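About Irura

Irura is a contract calibration and repair shop for laboratory balances and industrial scales. We service analytical balances, precision top-loaders, bench scales and floor scales up to the capacity of our largest reference weights. Customers include soil testing labs, compounding pharmacies, seed companies, coffee roasters and two school districts.

The company was started by Oksana Nechyporuk, who had spent most of her working life in a hospital pharmacy and had grown tired of shipping balances out of state for a month at a time. The first shop was one room with a slate bench on Radero Street. We have since moved to Unit 47 in the Tolari Building, on the ground floor, where the slab is thick enough to keep traffic vibration out of the readings. There are 7 of us: four bench technicians, one field technician, a front office coordinator and Oksana, who still signs every certificate.

How the shop is arranged

The weighing room is kept at a steady temperature and humidity, with no supply vent above the benches. Balances sit in it overnight before any adjustment is made. Reference weights stay in the same room and are handled with forks or gloves. Repair work is done next door, so that solder fumes, fans and open doors have no effect on an instrument under test. Receiving and packing are at the loading entrance.
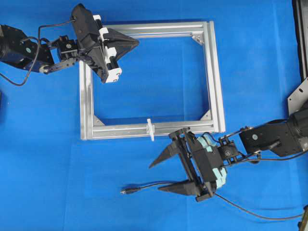
Aluminum extrusion frame with corner gussets, on blue cloth.

What we do to an instrument

Every job begins with as-found readings. These are taken before cleaning, leveling adjustment or any change to settings, and they are reported even when the balance is well outside tolerance. A lab that needs to judge its past results depends on those numbers, and they cannot be recovered once an adjustment has been made.

The instrument is then opened, cleaned and inspected. Common faults are residue under the pan support, a bent flexure, a worn leveling foot and a failing power supply. If a repair will cost more than the figure on the work order, we stop and call.

After repair we test repeatability, eccentricity and linearity. Eccentricity is checked with a single weight placed at the center and then toward each corner of the pan. As-left readings go on the certificate next to the as-found readings, with the uncertainty and the reference weights used.
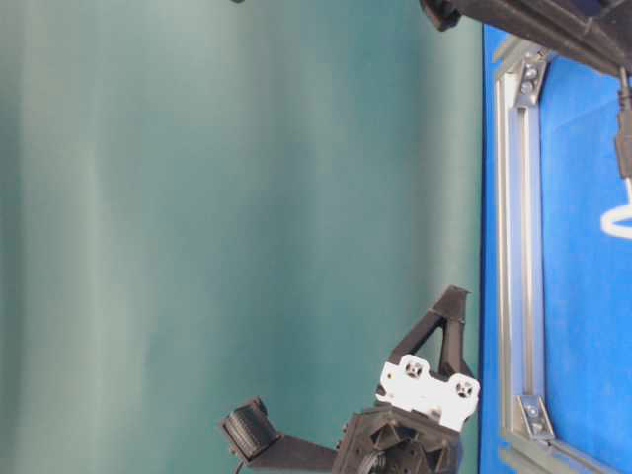 Turnaround for a standard balance is 2 working days after the overnight soak. Floor scales are done on site and are usually finished the same day, provided that the area has been cleared and the pit, if there is one, is dry. December fills early with year-end audits, and we ask that customers with a fixed audit date book ahead.

Records

Job numbers run in one unbroken series from the first work order. Job 3606 was the first to be issued with an electronic certificate; everything before it is on paper and has been scanned. Copies are sent to the registered owner on request at no charge. If an instrument has changed hands, we need a note from the previous owner before we release its history.

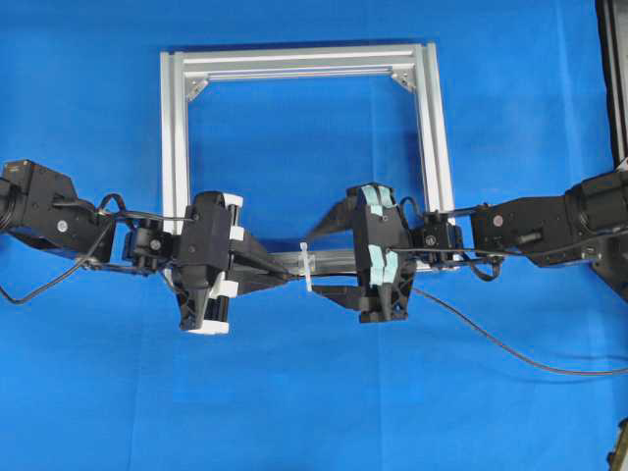
Training

Dow is our half-day class for people who use balances daily and do not repair them. It covers leveling, warm-up, static, drafts, routine checks with a control weight, and how to set a sensible interval between services. Classes begin at 8:30 a.m. in the front room and are limited to the number of balances we can set out. Bring your own procedure if your lab has one; we will work from it.

Sending us equipment

Remove the pan and draft shield and wrap them separately. Lock the transport screw if the model has one. Include a contact name, the normal working range and the tolerance you need. Drop-off is at the loading entrance of the Tolari Building, and the bell is to the left of the door.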